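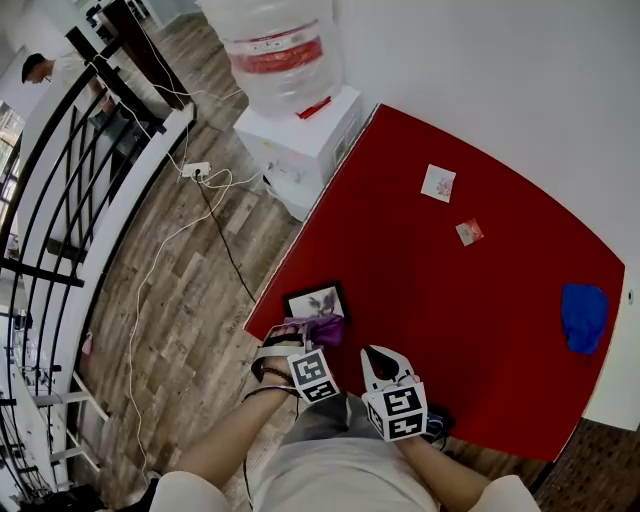 Cor Verbeke objected that a household does not keep stock, it merely has things, and that a chapter on inventory had no business starting in the home. The objection was raised at a Friday seminar in Neden and is worth answering before any formula is given.

Stock, in the sense used in this book, is any quantity of goods held between the time it is acquired and the time it is used. The definition says nothing about size, ownership or record keeping. A drawer of folded cloths is stock. So is a warehouse bay. The two differ in the cost of counting them and in the cost of running out, and these two costs decide how much control is worth paying for.

Chapter 4
Counting and Classing Small Goods

4.1 The unit of count

Every count begins with a choice of unit. The linen supplier Garnico lists 2,111 lines in its March catalog, but a line may be a single cloth, a pair or a bale of 20. A clerk who counts bales and a clerk who counts cloths will both be right and will report different figures. The unit must therefore be written on the count sheet before the count starts – not added afterward from memory.

Three units are used in this chapter. The piece is the smallest item that can be issued. The pack is the smallest quantity that can be bought. The load is the quantity moved at one time. Where piece and pack are equal, the second term is dropped.

4.2 Classes by rate of use

Goods are next sorted by how often they are issued. At Cuypers, a rental laundry with 393 lines in store, a fast line was defined as one issued 200 times or more in a year. All other lines were slow. The limit was set by the storekeeper and has no theoretical basis. Section 4.5 shows how a limit may be derived from handling cost, and Problem 6 applies the method to the Cuypers data.

Slow lines raise a separate difficulty. Their rate of use is low enough that one year of records gives a poor estimate, and the usual averages should not be applied to them. The Plirnetti rule, treated in Section 4.6, replaces the average with the longest gap between two issues.

4.3 Loss and miscount

A difference between the book figure and the shelf figure has two sources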